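Home Building News Minutes House Rules Contact

We use cookies to remember that you have been here before. Accept Manage settings

Print this page | E-mail this page

FULSTEAD COURT RESIDENTS' MEETING
Minutes, July

Held in the ground floor lounge at 7:00 p.m. Started at 7:20 p.m., when the door was unlocked.

Present: 22 residents, plus one gentleman from Andmont House across the courtyard who had come to the wrong meeting and stayed for most of it.
Chair: Guoqing Pan
Minutes: the top floor rear apartment, again
Apologies: received from the second floor front. The garden apartment sent word that they would not be coming and were not sorry.

1. Minutes of the last meeting

Accepted with one correction. The remark recorded under "Bicycles" as "a reasonable point" was, according to the person who made it, "a demand." The record is amended. The point remains as reasonable as it was.

2. Matters arising

The hall light. Fixed. It now stays on all night, which was not the original complaint, and will be carried forward as a new one.

The mailbox with no name on it. Still has no name on it. Mail continues to go in and someone continues to take it out, so the meeting was content to assume there is a resident attached.

The buzzer. Bai Property Management wrote to say that the buzzer "has been assessed." Guoqing Pan called to ask what the assessment had found and was told it had found the buzzer. Carried forward.

3. Water bill

The bill for the shared supply came to $3,204 for the period, which is more than last time. There was a long silence and then everyone talked.

The first floor side suggested that the increase was down to the laundry room. The third floor suggested it was down to the first floor side, who wash the car in the yard. The first floor side replied that the car is washed with a bucket. It was asked how big the bucket was. The chair moved us along.

Bai have been asked for a breakdown of the bill. Their last breakdown was a single line reading "Water." The chair will ask for two lines.

A resident wanted to know whether a slow leak could be to blame. The chair agreed to have the meter read late at night and again early in the morning with the laundry room locked in between. The minute taker was volunteered for the early reading while getting a glass of water.

4. Laundry room

(a) Washers. The left-hand Wudholm washer is working. The right-hand Wudholm washer is working in the sense that it accepts money. Wudholm's service desk has offered a visit between 8 a.m. and 6 p.m. on a date to be confirmed, and someone must be home to let them in. The retired couple on the second floor kindly agreed, on condition that they are not also expected to talk to them about the machine.

(b) Sign-up sheet. The chair had gone through the old sign-up sheets and reported 278 washes booked since they were introduced. He did not say why he had done this and the meeting did not like to ask. He noted that a good many of the bookings were in the name "M." We have no M. at Fulstead. The gentleman from Andmont House looked at the carpet.

It was agreed that the courtyard door to the laundry room will be locked at 9:00 p.m. from now on. Proposed by the first floor side, seconded by practically the whole room. The gentleman from Andmont House asked if he could vote against and was told he could not.

(c) Pencil. The pencil on the string has gone again. The string remains. A pen was proposed, and opposed on the grounds that people would then be unable to rub out other people's bookings. The proposer said that this was the idea. Carried, pen to be bought by the chair, who will keep the receipt.

(d) Lint. Please empty the filter. This has been in every set of minutes I have taken and I have started pasting it in.

5. The drying room

This took up the larger part of the evening.

For newer residents: the drying room is the long room next to the boiler, with lines across the ceiling and a fan that comes on when it likes. The rule is that laundry may hang there for one day. The rule is written on a card on the door, and the card has been up so long that the word "day" has faded. Several households have taken the view that the time limit has faded along with it.

The third floor complained that sheets have been left up for most of a week, and that walking to the far line is now like being lost in a very damp theater. The owner of the sheets was present and said that they are heavy cotton and take as long as they take. She added that if the fan worked properly we would not be having this conversation. There was some support for this.

The single socks came next. A box of them has been building up on the windowsill and feelings about it ran high. One resident wants it thrown out at the end of the month. Another said she has two children and regards the box as a second dresser. It was asked why small items are hung on the main lines at all, where they fall off behind the boiler, when they could go on one of those clip hangers at home and leave the lines for shirts and bedding.
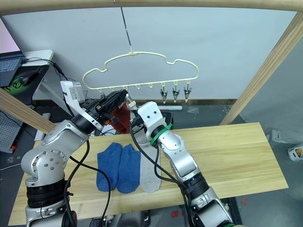 Item 5: dark red sock with a cloud-shaped hanger.

Opinion on clip hangers was divided. Those in favor said that they hold a good deal in a small space and can be carried downstairs in one trip. Those against said that the clips break, or that they leave a pinch mark in the toe. The owner of the sheets said that a person who looks at the toes of other people's socks needs more to do. The chair asked that this not be minuted, and then that his asking not be minuted.

After discussion it was agreed:

Small items should go on clip hangers, which may be hung from the short rail by the door.

Sheets get two days in winter and one in summer. Spring and fall were left to people's consciences, over the objection of the third floor.

The sock box stays until the next meeting. After that, anything unclaimed goes to whoever on the second floor makes the puppets.

The card on the door will be rewritten in darker ink. A request that it also be rewritten in a friendlier tone was noted.

6. The fan

Taken separately at the request of everyone who had spoken under item 5. Bai say that the fan is on a timer. The chair has looked for the timer and believes it may be behind the panel that was painted over. Bai say that the panel should not have been painted over. It was Bai's painter. The chair will write to them again and this time will copy in the owner of the building, who lives abroad and is thought to read his mail in batches.

7. Courtyard

The bench is to be moved into the sun. It was moved into the shade two summers ago following a vote, and those who voted for shade asked that their position be recorded. Recorded.

Andmont House would like to hold a cookout in the courtyard at the end of the month and have invited us. This was conveyed by the gentleman from Andmont House, who had by now missed his own meeting entirely. The invitation was accepted. The first floor side will bring potato salad. The third floor will also bring potato salad, and would not be moved on it.

Somebody asked whether the smoke would drift into the drying room. The chair said that the window could be shut. The owner of the sheets said that the window does not shut. This is new and has been added to the letter to Bai.

8. Any other business

Doormats. One has been going back and forth between two landings. Both households say it is theirs, and it says WELCOME, which has not helped. They will speak to each other directly.

Piano. The player on the first floor will stop at 9:00 p.m. She asked whether there were any requests. There was one, and it was that she stop at 8:30. Left at 9:00.

Recycling. Boxes are to be flattened. The resident who gets the large deliveries said that he does flatten them. It was put to him that he leans on them.

Minutes. The minute taker asked if anyone would like a turn. The meeting thanked the minute taker for such full and lively minutes.

9. Next meeting

Same room, 7:00 p.m., date to go up by the mailboxes. Guoqing Pan will get the key beforehand.

Closed at 9:10 p.m., by which time the laundry room door should have been locked and, on checking, had not been.

Actions
Guoqing Pan: letter to Bai (bill, buzzer, fan, window), pen, key
Second floor: let in Wudholm
Top floor rear: morning meter reading, new card for drying room door
All: lint

Print this page | E-mail this page

Previous minutes Next minutes Back to top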